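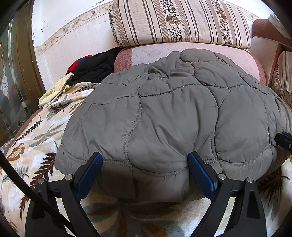
Down jacket came out of the wash flat and lumpy, can it be saved?

Fuad Teshome
Last updated 2021-10-29

I have a down jacket that I bought used four winters ago. It had picked up a lot of grime around the collar and cuffs, so I finally washed it at home. The care tag is so faded I can't read anything on it except part of the fiber content. I used a front loader at the laundromat on a cold gentle cycle, with a small amount of regular liquid detergent, the same one we use for everything.

After two spins I brought it home and hung it over the shower rod. It has been there for a day and a half. The shell feels dry but the down is in hard little balls, mostly at the bottom of each section, and if you hold the jacket up to a window the top half of every section looks empty. It also smells a bit like a wet dog, not strongly, but enough that I wouldn't wear it on the bus.

I have already tried shaking it and hitting it with my hand. That moved the clumps around but did not break them up. We have a dryer in the building but it runs hot and the only settings are high, low and no heat. I am worried about melting the shell, which is nylon I think.

Is there a way to bring it back, or is the down ruined? Also, would dry cleaning have been the better choice? I'd like to know before I do the same thing to my wife's coat, which cost a lot more than mine did.

Sosina Moges

It's almost certainly fine. Down that has balled up is usually still wet inside, even when the shell feels dry. Hanging is the slowest way to dry it, and the weight of the water pulls everything to the bottom of the sections. The smell is the same problem. Wet down smells like a wet animal and the smell mostly goes away when it is fully dry. If you leave it hanging for days it can start to go sour, and that is much harder to get out, so I would deal with it today.

What I do with ours, and I wash three or four of these every May before they go in the closet:

Run it through one more rinse and spin first, with no detergent. Regular detergent leaves residue and makes the clusters stick together. If the rinse water looks sudsy, do another one. Press the water out with your hands or a towel. Don't wring it, and support it from underneath when you lift it out of the machine, as the inner walls between the sections can tear when they are heavy.

Close the zipper and turn out the pockets. Check for anything sharp or plasticky on the drawcords. Put the jacket in the dryer on low with three clean tennis balls or wool dryer balls. Nothing else in the load.

Stop it every half hour. Take the jacket out, lay it on a bed, and go section by section, pulling the lumps apart between your fingers through the fabric. You will feel them as small hard knots. Then put it back in. The first two rounds look hopeless and you will think it isn't working. Somewhere in the third or fourth round it starts to fill out.

Plan on an entire afternoon. Mine take roughly 4 hours and I have had a long parka go past that. If you are paying by the load, bring change. A bigger drum works better, so the laundromat may be worth the trip over the one in your building, especially if yours is a stacked unit.

When you think it is done, leave it out flat overnight and feel it again in the morning. If there are any knots or cool spots, give it another half hour. Only put it away after that, and hang it or fold it loosely. Don't keep it in the stuff sack.

About the heat: low is okay for nylon in most dryers, but some run hotter than they should. Put your hand in after ten minutes. If the zipper pull is too hot to hold comfortably, switch to no heat and accept that it will take all day.

On dry cleaning, I wouldn't. The usual solvents can strip the natural oils from the down, and then it gets brittle and doesn't loft as well. There are shops that do down properly with water, but you have to ask. The one near me, Woldegiorgis Cleaners, does wet cleaning for coats and they'll say so on the phone. For your wife's coat, look at the tag and at the trim. If there is leather or fur on it, take it to somebody. If it's all nylon or polyester, wash it at home with a soap made for down.

Wayne Doucette

Tennis balls. Low heat. Did mine last year and it came out like new. Don't use fabric softener, I made that mistake with a sleeping bag and it never puffed up right again.

Lejla Georgiou

I agree with most of what Sosina wrote. I did alterations and outerwear repair for a long time and would add a few things.

Look at the seams before you wash again. On an older jacket the thread wears out before the shell does, and a seam that is leaking feathers now will open up in the machine. Hand stitch it closed with polyester thread and a fine needle, using the old holes if you can. Small holes in the fabric can be covered with nylon repair tape, but round the corners of the patch with scissors or they will lift in the dryer.

New tennis balls can transfer color onto a light shell when they get warm. Put each one in a plain white sock and knot it. I have seen yellow-green smudges on a cream coat and they did not come out.

Check that it really is down. Sellers of used jackets often say down when they mean anything puffy. If you feel one flat layer that shifts as a sheet, it is polyester batting, and batting that has torn or bunched will not recover in the dryer no matter how long you run it. Clumps you can pull apart with your fingers are down or a loose synthetic made to act like it, and both of those respond to tumbling.

The collar grime is better handled before the wash. Wet it, rub in a little of the down soap with a soft toothbrush, wait fifteen minutes, and rinse that part over a sink. Then the whole jacket only needs a light wash. Most people can go a full season or two between washes if they clean the collar and cuffs separately like this.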